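Comparing Two Projectors for a Shared Study Room
Student project report, Home Audio and Video Systems

Background

Our group was asked to recommend a projector for the student lounge at Trarnmont. The lounge is used for film nights, group study and the occasional presentation. It has windows along one side, a pale carpet and a low ceiling. The old projector was too dim to use before dark, and its fan could be heard over quiet dialogue.

Two models were available on loan: the Grillitach and the Mottram. The budget was $900, and it had to cover the projector and a mount. The screen was already in place, a fixed 100 inch model with a matte white surface.

Method

We set up each projector on the same shelf at the back of the lounge and let it warm up before taking any readings. Both were run in their cinema mode first and then in their brightest mode. We used the Jemell test disc for black level, color and motion, followed by scenes from two films that most of us knew well.

Readings were taken with a handheld light meter at the center of the screen and at each corner. All of them were done twice, once with the blinds closed and once with them open. For fan noise we relied on a phone app, so those results should only be used to compare one projector with the other.

We also asked 26 students to watch the same short clips on both projectors and mark which picture they preferred. They were not told which model was which. 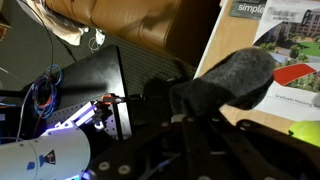

Results

With the blinds closed, the Grillitach had the better picture. Blacks were deeper, and skin tones needed only a small change to the green setting. The Mottram looked slightly blue out of the box – this could be reduced in the menu but not removed.

With the blinds open the order was reversed. The Mottram stayed readable for slides and spreadsheets, while the Grillitach lost most of its shadow detail. The corners were dimmer than the center on both models, and the drop was larger on the Grillitach.

The Mottram was the louder of the two in its brightest mode. In cinema mode we could not hear a difference from the front row.

In the viewing test, 17 students preferred the Grillitach with the blinds closed. With the blinds open, 20 preferred the Mottram.

Recommendation

We recommend the Mottram. Most bookings are in the afternoon, and the blinds do not block all of the light. If the lounge gets blackout blinds later, the choice should be looked at again.

Limits of the project

We had each projector for 2 weeks, so lamp aging was not tested. Input lag was left out as well, although several students asked about gaming. The light meter was not calibrated before use.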